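Come drive robots with me this January (paid, no experience needed)

Hi! I'm Zuzana Vaněk, and I'm looking for 15 people to spend a few afternoons in our lab steering robot arms by hand. If you've ever stood in front of a claw machine and thought you could do better than the claw, please keep reading.

I work on the Skonedton project, where we study how robots learn handling tasks from people. A person steers the arm through the job, we record everything, and a learning program tries to copy it. That part has been done by plenty of groups. What I care about is a smaller question inside it, and it came out of a result that surprised all of us last year.

Here's what happened. We had 878 recordings of people picking up groceries and moving them in and out of a basket. Most of us assumed that the clean ones were the good ones - straight reach, one grab, done. So we trained one version on everything and one on only the 223 recordings where the person fumbled at least once and recovered (missed the grip, bumped the rim, had to back off and come in from another side). The fumble version did better when we moved the basket to a spot it hadn't been in before. Not by a mile, but it held up when Thaddäus Imhof ran the whole thing again from scratch with a different starting setup, and Thaddäus was the one who'd bet me lunch that it wouldn't.

The trouble is that all of those recordings came from people in our own group. We've been driving these arms for years and we fumble in a very particular way. I tend to come in too high. Thaddäus grips too early. That's two bad habits, and I can't build a method on two bad habits! I need new hands, and I need people who haven't been told the "right" way to do it.
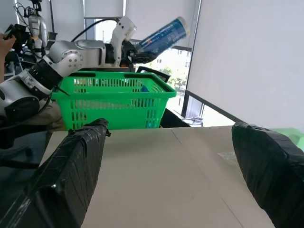 So what would you be doing? You'd come in for three sessions of two hours each, starting at 1:30 in the afternoon. The first half hour of the first session is just playing around with the controls until you stop apologizing to the robot (everyone does it). After that you get a short task card, something like "move the can into the basket" or "take out whatever is closest to you," and you do it your own way. Then you do it again. And again, with things shifted a little each time. There's a break in the middle with coffee and the good cookies.

We view the task two ways while you work, from the room and from a small camera down near the gripper. The close-up view matters a lot for this study. When a grip goes wrong, the first sign of it usually shows up there, well before it's obvious from across the room, and I want to know if the learning program picks up on that sign or only on the correction that follows. Illent, our labeling tool, lets me mark those moments afterward. I'll ask you to sit with me for a few minutes at the end of each session and tell me when you first felt a grab going wrong. Your answer might not match what I marked, and those mismatches are some of the most useful data I'll get.

The goal is 1,000 new recordings across the whole group. Please don't treat that as a race, though. Somebody who works slowly and changes their mind halfway is every bit as welcome as somebody who flies through it.

Who can join: anyone 18 or over who can sit or stand at a table for two hours with breaks. Left-handers, please do write, we have almost none. Glasses are fine. Gamers are fine, and so are people who have never held a controller in their life - I'd like a real mix. The only people I can't take are those who have driven robot arms before, for work or in a class. If you're not sure whether something you did counts, ask me and we'll sort it out.

What you get: a flat payment for each session you finish, paid at the end of that session, plus your bus fare. If you stop partway through, you're still paid for that session. You can quit the study any time without telling me why, and you can ask me to delete your recordings up to the point where training starts. I'll give you that cutoff in writing before you sign anything. We don't record sound. The cameras may catch your hands or the side of you, and the consent form goes through how those recordings are stored and who gets to see them.

Where: the Lakano building, second floor, up the stairs and left past the bike racks (yes, the bike racks are indoors). There's an elevator at the back entrance, and I'm happy to meet you there. Wear whatever you like, but please tie back long hair and leave dangly bracelets at home. One of us is always next to the stop button while the arms are moving.

To sign up, send a short note to the Skonedton study inbox with "new hands" in the subject line. Tell me which hand you write with, which afternoons usually work for you, and if you've used any kind of remote-controlled machine before. Drones and toy cranes don't rule you out, I'm just nosy. No résumé, please. If you don't have email handy, leave a note at the front desk in the Tichý wing with my name on it and a phone number, and I'll call you back.

I'll answer everyone, including the people I can't fit in this round. There will probably be a second group in the spring, and if you'd like to be on the list for that one, just say so in your note.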